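Jarkum Listings: sale listings and outcomes for homes in four districts

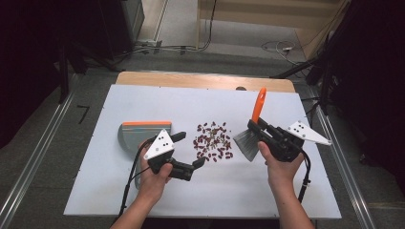

Jarkum Listings is a table of residential properties offered for sale through estate agents, with the asking price, any changes to it and what became of each listing. It was put together by Irkovik, a small lettings and sales software firm, to test the valuation screen in our own product. We are sharing it so that other people working on asking prices and time to sale have something tidy to start from.

Version 3, released October 11, 2020

What is in it

There are 3,000 listings, one per row, in a single CSV file called listings.csv. A second file, agents.csv, holds one row for each of the 228 branches that placed them. Branch names have been replaced with codes, and the two files join on branch_code.

A listing is one period of marketing by one branch. If a house was taken off the market and put back with a different agent, it has two rows with the same property_code. If the same agent put it back within 7 days, we treated it as one listing and kept the earlier start date.

Columns in listings.csv

listing_id: a number, unique in the file
property_code: a code for the property, the same across repeat listings
branch_code: joins to agents.csv
district: Bako North, Bako South, Plinuvano or Outer
type: detached, semi, terrace, flat, bungalow or other
bedrooms: whole number, blank if not stated
tenure: freehold, leasehold or blank
first_price: the asking price on the first day, in pounds
last_price: the asking price on the last day
price_changes: how many times the price was altered
days_listed: from first day to last day, both included
outcome: sold, withdrawn, moved_agent or open
fee_type: fixed, percentage or blank

Columns in agents.csv

branch_code: as above
branch_kind: high_street, online or both
opened_before: yes if the branch was trading before the first listing we hold for it

How it was collected

Branches that use our software were asked whether their past listings could be included. Those that agreed had the fields above exported from their accounts. The last export was run in August. Anything still on the market on that date has the outcome "open", and its last_price is the price on the day of export.

Addresses, sellers' names, photographs and the agents' written descriptions were dropped before the files were joined. Prices are rounded to the nearest thousand pounds. Where a district and type together had fewer than 3 listings, the type was changed to "other".

Known problems

Sold means sold subject to contract. We don't hold completion dates or final sale prices, and some of these sales will have fallen through later. Please don't use last_price as a stand-in for the price paid.

Tenure is patchy for flats. Several branches left the box empty and put the lease details in the description, so a blank tells you nothing either way.

Bungalows in Plinuvano were recorded as detached by one branch until it changed its settings. We corrected the ones we could identify from the branch's own notes.

The branches are all our customers. They lean towards small independent firms, and the large chains are missing altogether. Online-only agents are thin on the ground in the Outer district.

Changes since version 2

The fee_type column is new. Duplicate rows caused by branches changing their office code have been merged. The column formerly called status is now outcome, and "under offer" has been folded into sold. Scripts written for version 2 will need both changes.

Using the files

Both files are UTF-8 with a header row and commas between fields. Blank means not known. Read property_code and branch_code as text, as some begin with a zero and spreadsheets will strip it.

If you are splitting the data for training and testing, split on property_code so that repeat listings of one home stay together.

Licence

Free to use, copy and adapt, including in paid work, as long as you credit Irkovik and say which version you used. You may not try to work out which property or branch a row refers to.

Corrections can be raised as an issue on the project page. Please include the listing_id and the version number.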